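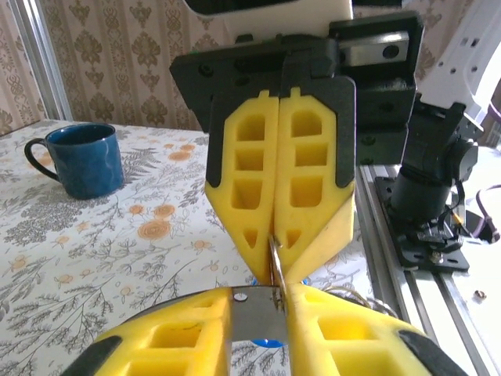
Equipment & Budgeting > Two-arm cells

Thread: Second arm for small parts, or spend it on fingers and spares?
14 replies - 1,746 views

benchcount
October 30, 2019
We do kitting for a repair parts seller. Key rings, split rings, small nuts, that sort of thing, sorted and bagged. I have to put in a number for next year's equipment and I'm stuck between two plans.

Plan A is a second arm so one gripper can hand a ring to the other. The photo at the top is the kind of hold I mean, one ring pinched between foam fingers with the other gripper right underneath. Plan B is to keep one arm, build a fixture to hold the part, and put the rest into fingers and spares.

Quote from Kestico for the second arm, mount and cables is $3,000. The fixture plus a year of fingers comes to $912. The boss will sign either one but wants it in writing why.

railsandbolts
Plan B. Fixtures don't need calibrating against each other. With two arms you have two bases on two rails, and if either one gets bumped your handoff point moves. On a ring that thin you don't have much room for error.

Ketar_user
Disagree. A fixture is fine when the part always shows up the same way. Rings don't. Look at the wire loops next to the fingers in that photo, they're in a tangle. Something has to pull one out and turn it upright, and a fixture won't do that for you.

railsandbolts
A cheap vibrating tray does it. We ran split rings off one for two years.

Ketar_user
What size? Under an inch ours hooked together in the tray and we had a person clearing it all day. You need to budget for that person too.

Aishwarya Nair
I do purchasing for a shop with four of these stations, so money only, no opinion on trays.

The arm quote is never the whole cost. Ask Kestico if the $3,000 covers a power supply, a longer rail and the gripper itself. Ours didn't include the gripper. We bought through Lusetgate that time and the add-ons came to $1,746 before anyone had moved a part. Get it all on one quote, then compare it with the $912.

Also put fingers on their own budget line. They are a supply item, same as gloves. If they sit under "equipment" you have to get a signature every time you want a pair.

benchcount
Thanks. I checked the quote and it says "arm, mount, cables." No gripper, no power supply. I'll call them.

How many sets of fingers do people go through?

Aishwarya Nair
We bought 123 pairs last year for the four stations. Most went on two stations that handle metal parts with edges. The one that does cloth pouches hardly uses any.

dulltools
Do you cap the tips? The ones in the photo have black caps on the outer corners of the near fingers and I've been wondering if it's worth paying for. The maker we use charges extra.

Ketar_user
We cap ours. I think they last longer but I never kept a record.

railsandbolts
We don't. On thin parts I want the foam closing on the part with nothing hard near it.

dulltools
So one of each. Great.

Villalobos_shop
Going back to the first question. Can you rent? We rented a second arm from June until the end of summer and had our answer in six weeks. In our case the handoff was worth it for rings and a waste for nuts. Nuts we could pick off a flat surface and drop straight in the bag, one arm, no turning. If your orders are mostly nuts I'd go with Plan B.

benchcount
More rings than nuts, but not by much. Renting never came up. Do they count the rent toward the price if you buy?

Villalobos_shop
Ours did, half of it. Get that in writing before delivery.

railsandbolts
Renting is sensible. I'd still build the fixture first, it's the smaller half of the $912 and you can use it with either plan. Ask for time as well as money - whoever sets up the second arm is not doing their regular job that week.

Ketar_user
I can agree with that much. Put the setup week in the request. I left it out the first time and got asked about it at every meeting.

benchcount
Called Kestico. The gripper is extra, power supply is extra, and they do rent but want a three-month minimum. I'm going to write it up as fixture now, rental in the spring, and fingers on a separate line. Will post the revised quote when it comes in.

Log in to reply
Shares: 6 | Comments: 14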